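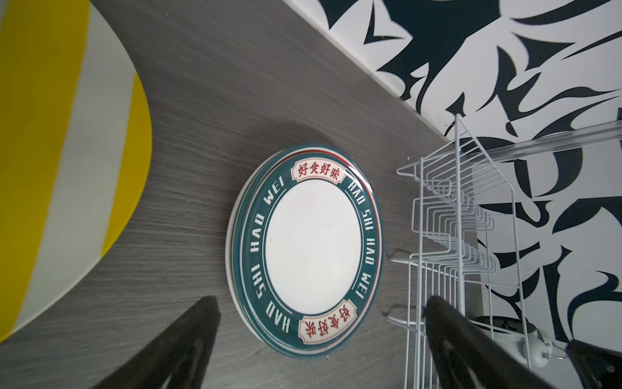 Urneo Household Handling Project
Progress report to the Druvdale Fund
20 November 2025

Work since the last report has gone into the draft practice rules for robots that handle dishes. The draft now runs to 2 parts: how a task is set up, and what counts as a pass. We are happy with the first part. We have doubts about the second, and the Fund should hear them before it pays for wider use.

Setup rules. Every station must now record what is on the table before a run, including stacked plates, patterned surfaces and anything standing near the rack. Plaramon objected that this slows operators down. It does. We kept the rule, as two of the October disputes came down to whether a second plate had been under the first.

Pass rules. The draft says a run passes if the plate ends upright in the rack and is not chipped. That sounds fine until you read the logs. A plate can be dragged across the table, knock a wire and still pass. Price, our testing contractor, wants a force limit added. We agree in principle, but the limit they propose was worked out on one kind of plate, and we have seen no evidence that it holds for bowls or thin glass.

Run counts. The plan called for 2,000 logged runs by now. We have 800, and only 500 of those were recorded under the new setup rules. We do not think the older 300 should be used to support any claim about safety, and they are left out of the attached tables.

We are also wary of the word "certified," which has started to appear in partner slides. There is no certificate. There is a draft, and a checklist that operators fill in themselves - often after the shift, going by the time stamps. We have asked partners to take the word out.

Next period: log checklist entries at the station, repeat the force tests on bowls, and rewrite the pass rule. We request no change to the budget. We do ask that the review meeting be held after the bowl tests are in.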